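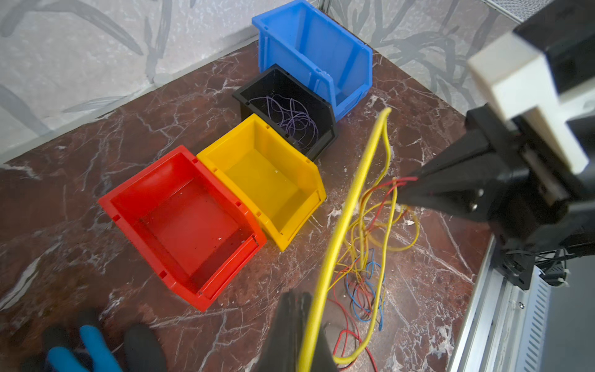

Open-fronted bins in red, yellow, black and blue.

Colour coding versus labels for small parts stock
Forum: Workshop and Storage

hexnut_wokcombe
Original poster
I keep spares for a small pump repair shop in Wokcombe. At present there are 154 part lines, mostly seals, circlips, metric fasteners and crimp terminals. Until April everything sat in drawers with handwritten labels in part number order. I am moving it to open-fronted bins and want to settle the colour scheme before ordering more.

Proposed scheme:
Red — do not issue without checking the revision
Yellow — reorder point reached
Black — general stock
Blue — stainless and food grade

Has anyone run something like this for more than a year? I am mainly interested in what broke.

tarn_and_tackle
Your scheme mixes two things. Blue and black describe what the part is. Red and yellow describe its state. A stainless part that reaches its reorder point has to be in two bins at once. Pick one property for the colour and use a tag for the other.

hexnut_wokcombe
Fair point. The intention was to move the parts across to a yellow bin when they got low, but I can see that going wrong on a busy morning.

slowfeed
It will. We tried that at Vukley. Parts were moved to yellow, reordered, and the new delivery was put in the old location. The same seal then lived in two places for months and the count was wrong in both. Colour by material or by system, and show the state with a card clipped to the front lip.

gasket_case
I'd go further and drop colour altogether. One colour of bin, a good label, a fixed address for each location. Colours run out quickly. You have four now, you will want six, and the supplier will discontinue one of them. Also, a fair number of people can't reliably tell red from green or brown under poor lighting, and most stores have poor lighting.

tarn_and_tackle
Colour still has its use as a coarse filter. If I'm after a stainless M6 I can ignore three quarters of the wall before I read anything. I agree that it should never be the only identifier.

gasket_case
If the addresses are right you go straight to the location and ignore all of the wall. The filter only helps people who have not looked up the address.

slowfeed
Those are the people who use the store, though. At two in the morning the fitter on call does not open the stock sheet.

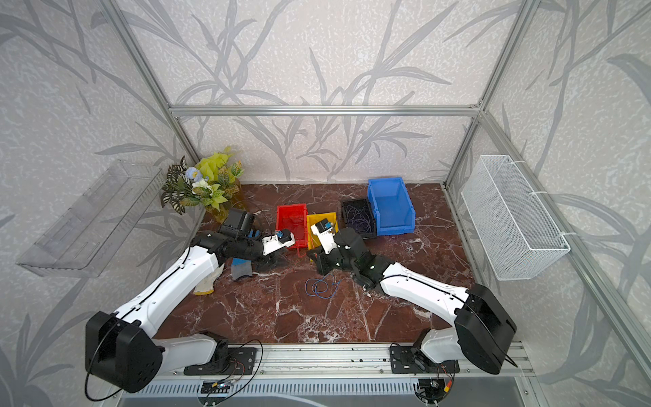

Our arrangement now is colour by pump family, with a printed address on the lip and a two-bin system behind it. The front bin is in use and the rear one is sealed. When the rear bin is opened, the card goes in the reorder tray. It takes 36 extra bins for the fast movers and nothing for the rest, which are counted once a quarter.

hexnut_wokcombe
What do you use for the printed address? Paper labels under tape have lifted on anything that gets wiped down.

slowfeed
Stelmakh polyester labels, thermal transfer. Degrease the lip first. They peel if there is any mould release left on the plastic, and new bins usually have some. We wipe with Bralimix and leave them overnight before applying.

ohm_sweet_ohm
Bralimix took the gloss off a set of my polystyrene trays. Fine on polypropylene. Check the moulding mark underneath before you do the whole lot.

slowfeed
Agreed, ours are all PP.

ohm_sweet_ohm
On sizes: don't buy a single size. Circlips in a deep bin are a nuisance, you end up scraping the floor of it with a fingernail. Shallow bins for anything under 10 mm, and blow the dust out before refilling. Seals shouldn't be in open bins in any case. Ozone and daylight harden nitrile, so keep them bagged in something with a lid.

hexnut_wokcombe
Seals are staying in the drawers, then. Revised scheme:

Colour by material only. Black for plain and zinc plated, blue for stainless, yellow for brass and electrical. Red for quarantine, kept off the main wall altogether. Clip-on card for reorder. Printed address on every lip.

gasket_case
Better. I'd still leave out the colours, but keeping quarantine off the wall is the part that matters.

tarn_and_tackle
Add a column for bin size to the stock sheet while you're at it. It saves measuring when you come to reorder.

hexnut_wokcombe
Will do. I'm starting with the fasteners, and the crimps can wait until the labels arrive.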